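Nisbet Vehicle Hire
Progress report: rental fleet upgrade, second period
Prepared by: Rozália Szekeres
For: Struan Lennox, Cuvent
18 Dec 2022

1. Status

The project is on schedule, with one item carried over. Of the 30 premium vehicles covered by the grant, all but two now have the keyless handover unit fitted and registered in the booking system. The remaining two are convertibles. Both were out on long rentals through November and will be fitted when they are returned.

2. Booking and handover

The Dostix booking module replaced the old reservation sheet at the downtown desk. Deposit holds, license checks and mileage limits are now entered once and copied to the rental agreement. Chauffeured bookings still go through the phone desk — the module does not yet handle split billing between hourly and daily rates.

The airport desk will change over in the next period. Staff there have read access only for now.

3. Vehicle condition records

Check-out and check-in photos are stored against each agreement. Roughly 700 agreements have been closed under the new procedure. Disputes over wheel and trim damage are settled from the stored record in most cases. Interior damage is harder to settle, mainly because light leather marks do not show well in photos taken in the garage. A fixed lamp has been ordered for the return bay.

4. Hardware

Sinard supplies the handover units and the desk computers. Delivery of the desk computers was split into two lots, and the second lot is due before the airport changeover. No change to the agreed unit price.

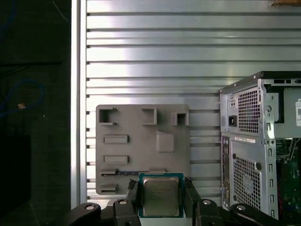 Figure 1. Desktop processor held in a gripper, with test fixture behind.

5. Budget

Spending is within the approved amount. Installation labor came in under plan and insurance telematics fees came in over — the two nearly cancel out. We ask for approval to move the labor balance to the fees line.

6. Next period

Fit the remaining convertibles. Change over the airport desk. Agree on a split billing format with Dostix. Send the revised damage schedule to Cuvent for comment.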